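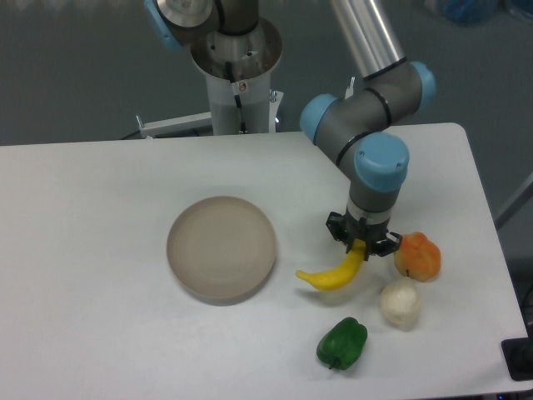

I've been swapping fingertips on a two-finger gripper for most of this month and I am having a ridiculous amount of fun. The job is simple enough to explain to my kids: pick up the toy food, put it on the plate. The bit I care about is which set of fingertips does it best, and how much of the result comes down to the fingertips at all.

Quick background if you haven't read the May post. I do a couple of days a week at Zeman, a small workshop that sets up arms for people who pack things into boxes. Bohumila Charvát runs the bench and is very patient with me. She wanted to know whether we should stay with the tips we had or move to something softer before the next customer trial, and I put my hand up before she'd finished the sentence.

## The contenders

We had 3 sets on the shelf, and they've all picked up workshop names by now:

- **Ellton** – hard, flat and thin. The old favourite.
- **Distness** – the same shape with a grippy rubber face.
- **Fesetti** – a soft pad with a bit of squish, a fair chunk thicker than the other two.

Same arm, same speed, same closing force to begin with. Each set got 30 tries per item, and I wrote a try down as a fail if the item dropped, spun in the grip or got shoved away before the fingers closed. I was pretty strict about the spinning. If you're putting something in a box, it matters which way round it lands!

## Bananas are harder than they look

I assumed the banana would be the easy one. It's long, it's light, it sticks up off the table. But it's curved, so wherever you grab it there's a fat end wanting to swing down. Grab near the stem and you've got a lovely narrow spot to close on and a long lever hanging off the other side. Grab in the middle and it behaves much better, but then the fingers have to straddle the widest part, and if the wrist angle is off by even a little, one tip touches first and gives the whole thing a nudge.

Ellton hated the stem grab. The rubber on Distness made a huge difference there, far more than turning up the force did. Fesetti was the best of the lot on the banana and I got a bit giddy about it – then we moved on to a crowded table and it lost its lead. Thick tips need room, and when the fruit is bunched up there isn't any.
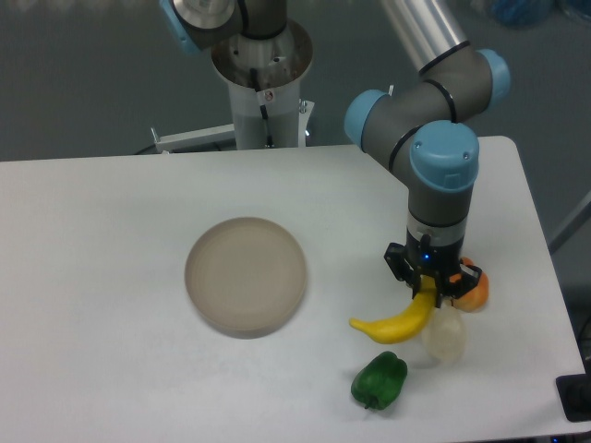
*Banana, orange and friends, all crowded in under the gripper.*

Crowding turned out to be my favourite part of the whole exercise. With things spread out, all three sets looked respectable and I could have written a very dull report. Bunch the items together and the differences jump out. The thin tips slide down between two pieces without disturbing either one. The squishy ones catch on the neighbour, and now you've got two moving targets where you used to have one still one.

I also spent an entire afternoon on approach height. If the arm comes in at a slant, the lower finger arrives early. If it comes straight down, both fingers arrive together but you need to be better at knowing where the item is. We ended up coming straight down for everything and stopping 5 mm above the table, then closing. That one change rescued more tries than any fingertip did, and I was a little annoyed at how much time I'd spent with a screwdriver before trying it.

## The see-through problem

Next up was the translucent stuff, which I'd been putting off. The trouble starts well before the fingers touch anything. Pale, semi-clear items on a white table give the vision software very little to hold on to, and its guess at the centre wanders. A wide opening covers for a lot of that. 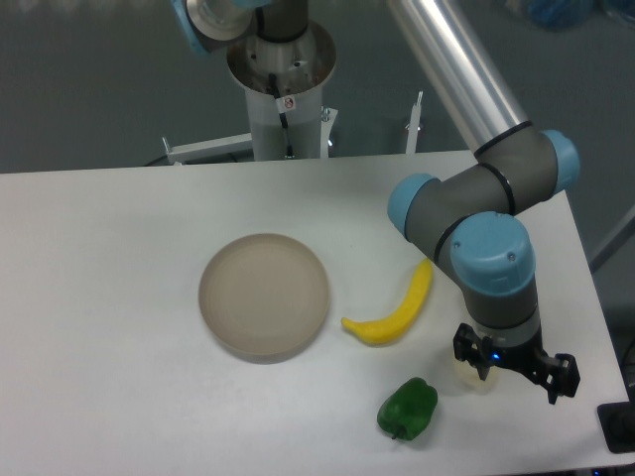

*Fingers open over the small translucent one. Pepper and banana waiting their turn.*

So here the opening width mattered more than the surface, and the thin tips won again purely because they leave more space between them. I'd like to repeat this part with a dark mat on the table, to see how much of the trouble is the background. Bohumila reckons most of it. I reckon half. There's a coffee riding on it.

## Where I've landed

Distness, for now. It's not the best at any single item, but it held the banana nearly as well as the soft pad and got into tight spots nearly as well as the bare one. The pepper didn't care which tips we used, bless it. I'd still reach for Fesetti if everything was spaced out and easily bruised.

Things I haven't sorted out yet:

- How long the rubber face lasts. The maker's sheet says 4,000 cycles before you should check it, and we're nowhere near that.
- Whether a slower close would save Ellton on the stem grab.
- Real fruit. Toy fruit doesn't have a skin that slips, and I've been told I'm buying the bananas.

If you've run rubber-faced tips for a long stretch, please leave a comment and tell me how they wore. I'd love to know what to look for, especially along the edges. I'll post the full table of results once I've typed it up from my notebook, and the dark mat goes down next week.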